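The Open Day

The flyer said doors at six, and I was there at a quarter to, which my wife would tell you is how I go to everything I have already decided not to like.

Dratano had taken over the old Janssen feed building on the edge of Lidham. I used to load trucks there. They had painted the floor and put in a coffee machine that needed a young man to run it. I took this as a bad sign for the robots.

A woman in a company fleece gave us name stickers and a speech. The arm was called Stokora. It learned, she said, the way a child learns. I have raised two children and neither one came with an emergency stop, but I kept that to myself. There were mostly retired people in the room, and a few kids who had been promised cookies.

"What's it going to do?" asked the man beside me.

"Blocks," I said. I had read the flyer.

He looked let down. I think he had hoped for welding.

She touched a screen and the arm came down with its orange fingers open. It stopped. It went back up a little and came down again, like a man trying to park with his in-laws in the car. The kids pushed up to the rope.
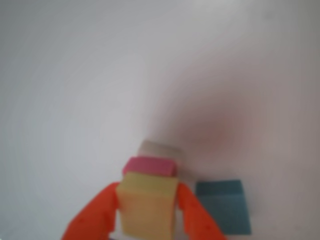 "Is somebody driving it?" I asked.

"No, sir. It's deciding on its own."

"Deciding what?"

"Where to hold on."

I said I could do that at 55 with a bad shoulder, and a few people laughed, and I was sorry right away, since she was young and had probably practiced her speech in the mirror. She laughed too. Then she told me it had done this 700 times before they let anybody in to watch.

I thought about that longer than I wanted to. My first week at Janssen I dropped a sack off the dock and it burst all over the foreman's boots. He made me sweep it up and then he handed me another sack. Nobody put up a rope. I don't know how many I dropped before I stopped dropping them.

"And what happens when it gets good?" I said.

She had an answer ready, something about freeing people up. I had heard that one before, in the same building, from a man in a better jacket. I nodded the way I nodded then.

By the door there was a sheet where you could write your comments. I wrote that the coffee was fine. The arm was still going when I left, and the man who wanted welding had moved up to the front with the kids.

Contact | Copyright, all stories belong to their author | Back to top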